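Home | News | Tables | Finishes | Visit Us | Contact

FOR RELEASE IN APRIL

Vemholm puts its pale tabletops on sale, and yes, you can come and touch them
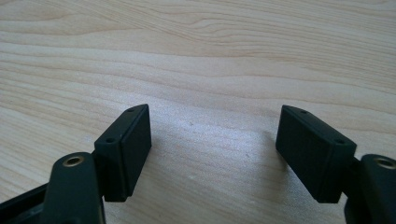
By the founder and head of the finishing room, Vemholm

I've been promising people this one for a long time, so I'm very happy to get to type it: the Gretari tabletop goes on sale this April, in our own shop and through our friends at Ševčík, who will carry the full range in their showroom.

If you've visited us before you know we've mostly sold dark tables. Big brown ones, the kind that look great by candlelight and show every crumb at breakfast. The Gretari is the other end of the shelf. It's a pale blond top with long wavy grain running across it, and in places the lines bunch up into darker streaks and little swirls. I love the swirls! We used to put the busiest boards aside for undersides and shelves, and I'm a bit embarrassed about how many good ones went that way.

The finish is smooth and matte. I wanted a top you could work at beside a big window without a glare coming back at you, and I wanted it to feel nice under your forearms (I spend half my life leaning on tables, so I have opinions). We tried 12 finishes before we settled on this one. A few were too shiny, one went yellow on us over a single summer, and one smelled so strongly of oranges that we couldn't eat lunch in the shop for a week.

There are 4 sizes to start with. The smallest is a desk for one person and the largest seats eight if everybody likes each other. All of them come with the same rounded corners and your choice of legs, straight or splayed, and you can buy the top alone if you already have a base at home. Please measure the base first. Then measure it again, and send us both numbers if they don't match — we'll sort it out together.

The first batch is 74 tops, and every one has its own grain. If you order by phone or mail we'll pick one for you, and you can tell us "calm" or "busy" and we'll do our best to match. If you come in you can walk along the racks and choose for yourself. Almost 30 of the first batch are already spoken for by people on our waiting list, so the busy ones may go fast. Those always seem to be the ones folks stop at.

Care is easy. Wipe it with a soft damp cloth, dry it, and keep hot pans on a trivet. A pale top does show a speck of dirt sooner than a dark one will, and after months of living with a test piece in my own kitchen I've decided I like that. I see the speck, I wipe the speck, I get on with dinner. Coffee rings came up fine for me when I got to them the same morning. Red wine I'd chase a little quicker.

We're also bringing out a small bench to go with the tables. It's called the Vutska and it uses the shorter lengths left over from the tops, so the color and finish are the same. It will follow once the first tables have gone out, and we'll start taking names for it at the shop this month.

The Gretari will be on the floor at Vemholm and at Ševčík from opening time on the first morning, with coffee on and a few offcuts to take home if you want to see the color against your own walls. Stores and writers who'd like a sample piece can ask through the Contact page. Tell us where it should go and whether you'd like calm or busy grain.

News | Older Releases | Back to Top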